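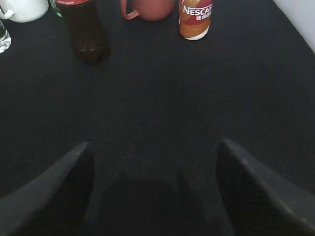 *Drinks table, far side: white mug, glass, dark bottle with the red label, pink mug, Nescafé can.*

**Ticket:** 2000
**Site:** Sodport, 2nd floor break room
**Opened:** October 19, 2021
**Opened by:** Snædís Arnardóttir
**Subject:** Coffee with milk comes out nearly all milk, short pour
**Status:** waiting on part

**Problem as reported**

Kernell dispenser, button 3 (coffee w/ milk). Half the time you get a little puddle of pale stuff in the bottom of the cup and then it stops. No coffee taste at all. Black coffee button fine. Hot chocolate fine. People are drinking the Nescafé and the cola instead, hence the state of the table.

Also — the gray cloth. It stays on the table, please keep it clean.

**Log**

**09:10** Button 3, first try. Full cup, normal color. Of course.

**09:14** Button 3 again. Short. Pale. Stopped by itself, no error on the display.

**09:20** Again, same thing. Tasted it, warm water and whitener, faintly sweet. Poured it out.

**09:25** Checked the obvious:

- coffee canister — more than half full, lid seated
- milk powder canister — full, topped up by Frerichs on their last visit
- water valve open all the way
- drip tray emptied, put back, clicks

**09:40** Opened the door and pulled the mixing bowl for the milk side. Crust of powder around the outlet. Soaked it, rinsed, dried, put back. Didnt have the little brush so used a spoon handle w/ a paper towel.

**09:55** Button 3. Short again. Bit more liquid maybe? Same color. 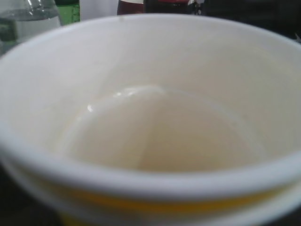
*Paper cup, button 3. Pale, cloudy, and only a shallow bit at the bottom.*

**10:05** Called Frerichs. On hold a while. They asked about cup size. We switched to the Kosinus cups in January, so not new, and the machine was OK all spring and summer. Told them that. They said check anyway.

**10:15** Checked. Menu > Portions > Cup = "small". Was supposed to be "medium". No idea since when. Changed it, saved, turned off and on.

**10:25** Button 3. More volume, good. Still pale, not good. So two separate problems, probably.

**10:30** Coffee side. Took the canister out and ran the auger from the service menu (Test > Motor 1). Turns, stops, turns, stops. Milk one (Motor 2) turns smooth the whole time. With button 1 the coffee motor runs first and on its own, and that seems to work. On button 3 both are meant to run together and the coffee one gives up.

**10:45** Scraped out the auger. Hard lump near the outlet, about a fingernail in size. Steam getting in I guess. Reassembled.

**10:50** Button 3, three cups in a row: good, good, short + pale. Better than before. Not fixed.

**11:05** Called Frerichs back with the motor thing. They think the coffee motor is drawing too much and cutting out when the other one is on. Need to swap it. Part is not in the van. Quoted 40 for the motor and 60 for the visit, I said the visit should be under contract, they are checking. Pls don't approve anything until that's sorted.

**11:20** Put a note on the machine, button 3 out of order. Black coffee and chocolate OK to use.

**Done**

- milk mixing bowl cleaned
- cup setting back to medium
- coffee auger cleared
- note on the door

**Still open**

- coffee motor, Frerichs to confirm part + date
- who pays for the visit
- get a proper brush for the mixing bowl, the spoon is silly
- drain hose looked a bit kinked when I had the door open, ask them to look while they're here

**Comment, 13:30 (Snædís)**

Someone peeled the note off and tried button 3 anyway. Taped a new one on with more tape. If you get a short one please tip it in the sink and dont leave it on the table, the cloth soaks it right up and I just washed it. Mugs too — back to the kitchen when you're done with them.

Service counter for button 3 was at 38 when I closed the door, that's since the last reset. Writing it here so Frerichs can compare.

**Comment, 15:45 (Snædís)**

Frerichs emailed. Motor ordered, visit covered by contract, we pay the part only. No date yet. Leaving ticket open.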